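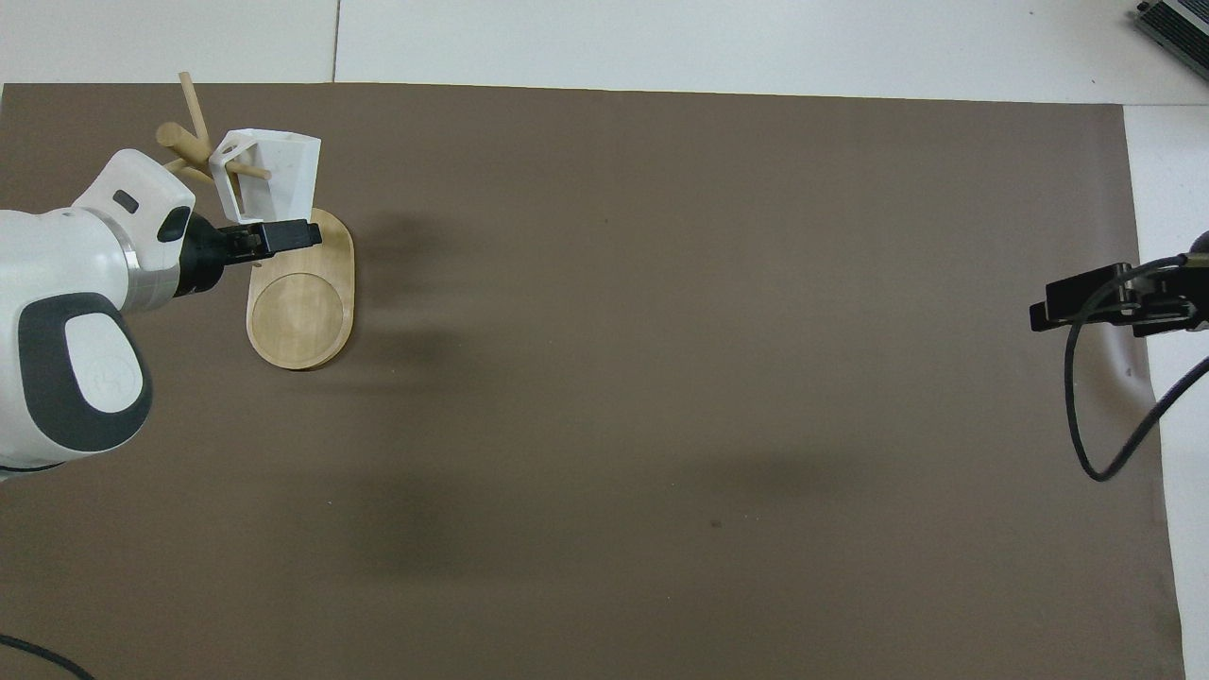

Gerrit asked me to write down first that the peg has to be lined up from the operator's side and not from the wrist view, he has said this at every review and he says it fixes half of our bad episodes. Noted, Gerrit. I tried it his way this morning. Better, yes. Half, no.

July, notebook, mug tree task, teleop

Target from Verschueren is 200 clean demos per variant before training. Raw count on disk is 310 for the upright variant but that includes the early junk from before the leader arm was re-zeroed. Have not sorted it. Josefien has a filter script, ask her.

Notes on driving it:

– come in slow over the last bit. Fast approach looks fine on screen and then the handle catches the peg tip and the whole tree walks
– grip low on the cup. High grip = fingers in the way of the peg
– square handle is less forgiving than the round one. You get the loop over the tip and think you're done, then the corner hangs up. Small wrist roll, go on
– do NOT correct by pushing. Back out, re-aim. Policy learns the pushing, we saw this with the Praleo set
– release: open, wait a beat, then retreat straight. Ruben retreats on a curve and so does every policy trained on Ruben

Lag on the right leader felt worse after lunch. Restarted the bridge, went away, came back near 4 pm. Logged it both times. Might be the Skinia driver, might be the network, I have no idea and did not have time.

Also tried hand guiding for comparison, gravity comp on, me holding the wrist. Much nicer paths, done in half the attempts. But my arm is in the head camera the whole time so the video is no use for the vision policy. Keep it for waypoints only. Vilja wants to seperate the two sets in the folder tree, agreed, not done yet.

Second variant: tree lying on its side, cup tipped slightly, both on the brown sheet. Both arms. Idea is one arm stands the tree up and steadies it while the other deals with the cup. On paper easy. In practice I run out of hands – two leaders plus the foot pedal is a lot and I keep closing the wrong gripper. Bram is calmer at this than me, he should take the next block.

Start pose for this one, both arms parked high, grippers over the paper:
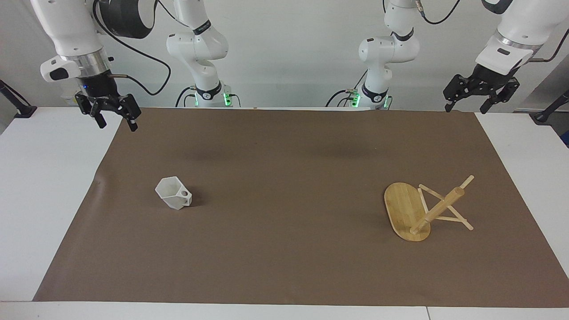
To do before next session

– change the start positions more, I drift back to cup left, tree right without thinking
– episode cap is 2,000 steps, too short for two arms, I hit it a lot. Raise it
– mark failed tries as failed, don't delete them. Stoment people asked for the failures too
– relabel the first block (wrong task string, says "hang mgu", my fault)
– swap drivers every 20 min or so, quality drops off badly after that
– ask Vilja if the upright set can train overnight as is, or waits for the filter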